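FOR IMMEDIATE RELEASE

Eltutton Small Animal Shelter to Replace Rabbit Housing With Modular Pens

ELTUTTON, 24 Feb 2020 – Eltutton Small Animal Shelter has signed an agreement with Plasico for the supply and installation of modular floor pens in its rabbit wing. The pens replace the stacked wire-front cages in use since the wing opened. Installation will take place in two phases, with the second phase scheduled for completion in July.

The order covers 152 wall panels, together with connecting posts, gate sections and removable floor trays. Panels are made of smooth polypropylene and lock together without tools. Each can be taken out, washed and put back while the neighboring pens remain occupied. The panels are 2 feet high in the standard version. A taller gate section is used where pens open onto the service corridor.

The system is sold under the name Edetti and was originally developed for boarding facilities. For the shelter version, Plasico has changed the post spacing so that two adjoining pens can be opened into one. This allows bonded pairs to be housed together and lets staff introduce single rabbits to each other through a mesh divider before the divider is removed.

"The old cages met the requirements in force when they were bought, but they limited how far an animal could move and they were slow to clean," said Maribel Restrepo, operations manager at the shelter. "With floor pens we can clean around a rabbit instead of lifting it out every morning. Handling is a main source of stress during the first days after intake, and we want less of it."

The rabbit wing has a floor area of 1820 square feet. The layout was drawn up by Vasiliauskas, an engineering office that also reviewed the ventilation. Its report recommended lowering the air returns to match the new housing height, as ammonia from litter collects near the floor. The supply ducts remain where they are. Air exchange rates will be measured before the first phase and again after the second, and the readings will be included in the shelter's annual report.

The shelter took in 157 rabbits last year. Most were surrendered by owners and the rest were strays brought in by residents or by animal control. New arrivals will continue to be held in the separate intake room until they have been examined by a veterinarian, and that room is not part of the current work.

"The load calculations were simple. Drainage was the harder part," said Tin-yau Tu, project engineer at Plasico. "The existing floor slopes toward a single channel – fine for cages on legs, less so for pens that sit on the slab. We designed a tray with adjustable feet so that the bedding stays level and wash water still reaches the drain."

During the first phase, rabbits from the north side of the wing will be placed in foster homes or moved to the south side. Adoption visits to the wing will be by appointment while work is under way. The cat and guinea pig rooms keep their normal hours. The old cages will be dismantled and the metal sent for recycling.

Households interested in fostering a rabbit during the installation can apply at the front desk. Applicants need an indoor space with a floor area large enough for an exercise pen. The shelter supplies the pen, litter box, water bowl, hay and pellets. 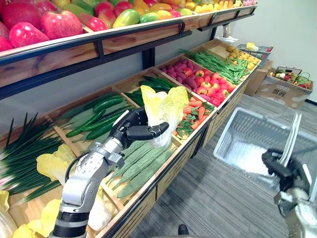
Feeding in the new pens will follow the shelter's existing diet schedule, with hay available at all times and measured portions of pellets and fresh greens. Hay racks clip to the inside of the panels and can be refilled from the corridor. Donations of fresh greens are accepted at the service entrance. Romaine, cilantro and dandelion leaves are preferred. Napa cabbage, like the pale yellow-green one in the wooden crate on the produce stand, is accepted in small quantities and is introduced to each rabbit gradually, with portions reduced if droppings become soft. Iceberg lettuce, potatoes, onions and rhubarb cannot be used. Greens should be unwashed and undressed, and should be delivered on the day of purchase where possible.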